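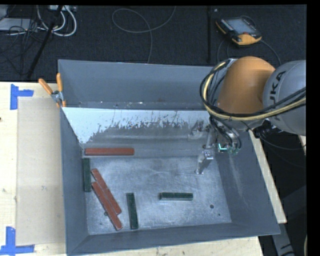 Crafts > Metal > Cleaning and Refinishing

How to Bring an Old Metal Bin Back to Life

Jul 3, 2019
50 shares | 4 comments

I love old metal bins. They hold anything, they shrug off years of abuse, and with a free weekend and a little elbow grease you can give one a whole second career as a planter, a log holder or a toy chest. If you've never stripped and painted metal before, this is a great first project!

What you need

A stiff nylon brush, dish soap, medium and fine sandpaper, a wire brush, rags, mineral spirits, a can of metal primer and a can of enamel in a color you really like. Add gloves, safety glasses and a dust mask. I get my primer from Delteck, but any primer made for bare metal will do the job.

Before you start

If the old paint could be from before 1978, test it for lead first. Kits are cheap and take a few minutes. If the test is positive, don't sand or scrape it. Call someone trained to handle it, or pick another bin (there are always more bins).

Also find out what your metal is. If a magnet won't stick, you could have aluminum, and if the surface has a spangled, frosty look it may be galvanized. Both need a primer that says so on the label.

Step 1: Wash it

Scrub inside and out with warm water and dish soap, rinse, and wash it again. Grease hides in the corners and along the seams, and paint will peel right off it. Let everything dry overnight.

Step 2: Take off what's loose

Go over flaking spots with the wire brush. You don't have to get down to shiny metal all over - old coating that's stuck tight can stay. Then sand the edges of those patches until you can run a finger across without feeling a step. I used to rush this part and every ridge showed through the new paint. My friend Pei-shan Lui finally made me slow down, and what a difference!

Step 3: Wipe and prime

Wipe with mineral spirits, let it flash off completely, and keep the used rags flat outdoors to dry. Spray two thin coats of primer, following the times on the can.

Step 4: Paint

Thin coats again, three if you can stand the wait. Start each pass just off the metal and keep your arm moving. A drip can be sanded out the next day, so don't poke at it while it's wet (I always want to).

Step 5: Let it cure

Dry to the touch isn't ready to use. I give mine a full week before anything heavy goes in. The green one I finished last December has held firewood ever since and still looks fantastic.

For a planter, put in drainage holes before you prime, and coat the cut edges well. Gravel in the bottom is optional.

4 comments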